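月曜の日記

朝

3月になってから郵便受けを開けるのが少し嫌になっていたのだが、今朝はついに保険会社の封筒が入っていた。分厚い。経験上、保険会社の封筒は、払ってくれるときほど薄い。

開ける前にコーヒーをいれた。開けてから飲むと味がしなくなるからだ。

おさらいしておくと、先月、上の階の洗濯機の給水ホースが外れて、うちの居間の天井から水が落ちてきた。落ちた先はソファだった。部屋にはほかに、捨てようと思っていた扇風機と、捨てる勇気のない叔母の置物と、一度も座り心地のよかったことのない丸椅子があったのに、水は迷わずソファを選んだ。Desineの三人掛け、688ユーロ。自分の金で買った家具の中では、いちばん高い。

家財保険には入っていた。年に約109ユーロ、越してきたときに大家に言われるまま契約して、それきり一度も思い出さなかったものである。水が落ちてきた夜、私は濡れた絨毯の上で証書を探しながら、なんて用意のいい人間だろうと自分に感心していた。あの感心を今すぐ返してほしい。

手紙の中身

六枚あった。一枚目は丁寧なお見舞い。二枚目から四枚目までは約款の抜き書きで、五枚目にやっと数字が出てくる。六枚目は顧客満足度のアンケートだった。順番を考えた人に会ってみたい。

査定額は408ユーロ。そこから自己負担分が引かれて、支払額は356ユーロ。

新品の値段で補償される契約だと思い込んでいた。証書をよく読むと「再調達価額」と確かに書いてある。書いてはあるが、そのあとに小さな字で、布張りの家具については使用の程度が一定を超えた場合は時価とする、とある。使用の程度。つまり、ソファに座りすぎたということらしい。猫でも飼って座らせておけばよかったのか。それはそれで別の条項に引っかかりそうだ。

一定の程度がどの程度なのかは、二度読んでも三度読んでも書いていなかった。抜き書きなので、抜かれたほうに書いてあるのだろう。

十時すぎ、電話

担当はArne Hellwigという人で、声がとても若い。そして恐ろしく感じがいい。こちらは怒る準備をして、台詞まで紙に書いておいたのに、最初の「ソファ、残念でしたね」で半分ぐらい使えなくなった。

時価になった理由を聞くと、写真で見て肘掛けの布が薄くなっていたからだという。肘掛けの布は確かに薄い。私が毎晩そこに頭をのせてテレビを見ているからで、反論のしようがない。ただ、水をかぶったのは座面のほうである。そう言うと、Hellwig氏は「それはいいご指摘ですね」と言った。小学校の先生に褒められたときの気持ちになり、危うくお礼を言って切るところだった。

踏みとどまって、不服の申し立てはできるのかと聞いた。できるそうだ。書面で、購入時の領収書と、できれば専門店の見積もりを添えて、とのこと。領収書はもう送ったと言ったら、しばらくキーボードの音がして、「拝見しました。丸椅子のものですね」。

丸椅子のものだった。

座り心地の悪い丸椅子の領収書を、保険会社のどこかのサーバーに永久保存してもらったわけだ。Desineの領収書は、電話を切ってから十五分で見つかった。ドライヤーの説明書にはさまっていた。ドライヤーはもう壊れて、手元にない。

昼

Britta Ruppertさんに階段で会ったので、話を聞いてもらう。三階の人で、定年まで保険の代理店にいた。うちの建物では、手紙が来るとまずこの人のところへ行く。私が今まで行かなかったのは、手紙が来なかったからにすぎない。

Rupperさん、と書いてからtを落としたのに気づいた。Ruppertさん。本人は手紙の五枚目だけを見て、残りを返してきた。それから三つのことを教えてくれた。

まず、上の階の人が個人賠償責任保険に入っているかどうか。入っているなら、差額はそちらに請求する手がある。ただし、賠償のほうも普通は時価でしか出ないから、期待しすぎないこと。うちの保険会社が払ったあと、そちらへ取り返しに行くこともあるので、勝手に「もう結構です」と一筆書いたりしないこと。

次に、申し立ての手紙には感情を書かないこと。「長年のご愛顧を裏切られた」と書いても、そもそもご愛顧しているのは向こうではなくこっちだし、年に一度の引き落としを愛顧と呼ぶのもどうか、と言われた。下書きにちょうど似たような一行があったので、黙って頷いた。

それから、濡れたソファをまだ捨てないこと。これが困る。ソファは今、居間の真ん中で壁から離して立ててあり、うちに来た人は全員これをよけて歩く。査定が決着するまで現物を残しておくのが筋だそうで、つまり私は、もう座れないソファと暮らし、その横の丸椅子に座って申し立ての手紙を書くことになる。

上の階にも行ってみた。洗濯機の持ち主は申し訳なさそうに出てきて、保険はLamarに入っている「と思う」と言った。思う、の言い方が先月までの私とまったく同じだったので、責める気になれない。証書は引き出しのどこかにあるという。洗濯機はKineoのいちばん大きいやつで、新しいホースがついていた。ホースだけは素早い。

午後

見積もりをとりに、家具の張り替えをやっているPanăへ行った。バスで二十分。aの上に何かのっているのをどう読むのか、店に入るまで考えていたが、店の人は自分の店の名前を一度も口にしなかったので、わからないままだ。

座面だけ張り替えるならいくらか、と聞いたら、中のウレタンまで替えるかどうかによる、と言われた。水は中まで行きましたか、と聞かれ、たぶん、と答えた。たぶんでは見積もれないらしい。触って冷たければまだ中が湿っている、と教わって、帰って触ってみた。冷たい。だが部屋も冷たい。手も冷たい。

見積書は今週中に送ってくれるという。ただし、同じ布が廃番なら座面だけ色が違うソファになる。背もたれが灰色で座面が「だいたい灰色」。それを直したと言うのか、保険会社に聞いてみたい気もするが、Hellwig氏はきっと「それはいいご指摘ですね」と言うだろう。

夕方

申し立ての下書き。最初の版は二枚半あった。Ruppertさんの言うとおりに感情を抜いたら、半枚になった。

残ったのは、契約番号、事故の日、濡れたのは座面であって肘掛けではないこと、正しい領収書を同封すること、時価とした根拠の条項を具体的に示してほしいこと。われながら簡潔で、他人が書いたようだ。最後に「丸椅子の領収書については失礼しました」と入れて、消して、また入れた。これは感情なのか事実なのか。夜に決める。

アンケートも一応見た。「今回の対応を友人に勧めたいと思いますか」。天井から水が落ちてくるのを待てる友人がいれば、勧めてもいい。五段階の三に丸をつけた。Hellwig氏の声のぶんで一つ上がっている。 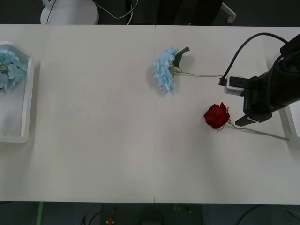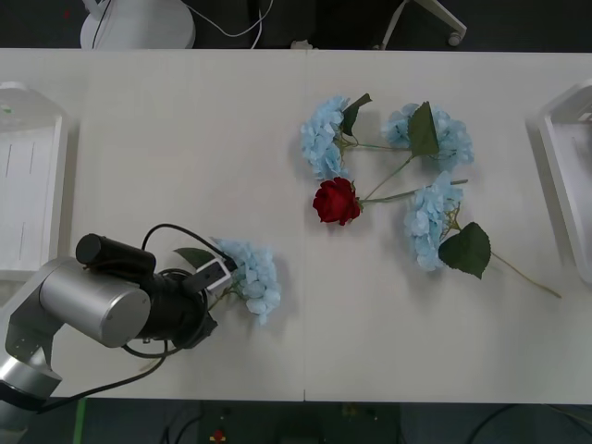
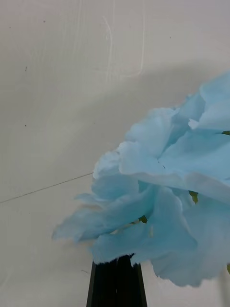 水色の造花。

夜

丸椅子の一文は残した。先に送った領収書を取り下げないと話がややこしくなる、というのが表向きの判断だ。

封をしてから、切手が一枚足りないことに気づく。明日買う。ついでに上の階に寄って、Lamarの証書が引き出しから出てきたかどうか聞くこと。絨毯も保険の対象だったのでは、とさっき歯を磨きながら思いついたが、絨毯の領収書がどの家電の説明書にはさまっているか考えたら眠くなった。

テレビは丸椅子で見た。三十分で腰に来た。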